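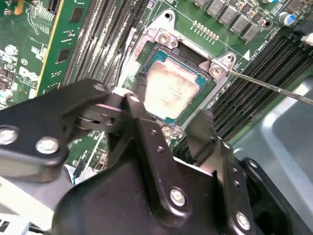 Greifer über dem Sockel, Schraubendreher an der rechten Schraube.

Ratmont Barnby, Fernsteuerset zum Anlernen. Kurz getestet, Aufgabe: Dell-Rechner zerlegen. Handführung geht flott, per Fernbedienung wirds zäh. Nach 6 Durchgängen Krampf im Daumen. Handgelenkkamera top, man sieht sogar die alte Wärmeleitpaste.
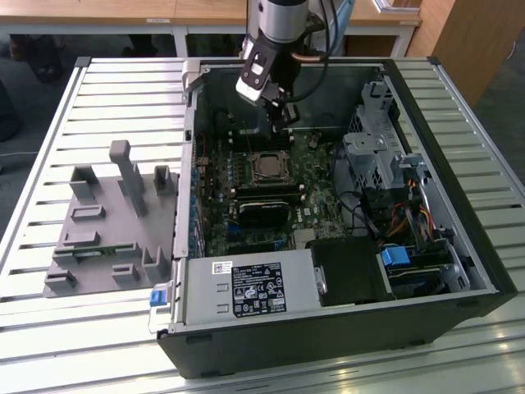
Ausgabe 406, Seite 22

Von oben dann der Überblick: Gehäuse offen, Halteplatte links daneben. Gut gelöst. Software dagegen naja, Aufnahme startet verzögert, Export nur einzlen. Für Speicherriegel ok, für Schrauben zu grob. 622 Euro, happig. Note 3+.
Tudor Crăciun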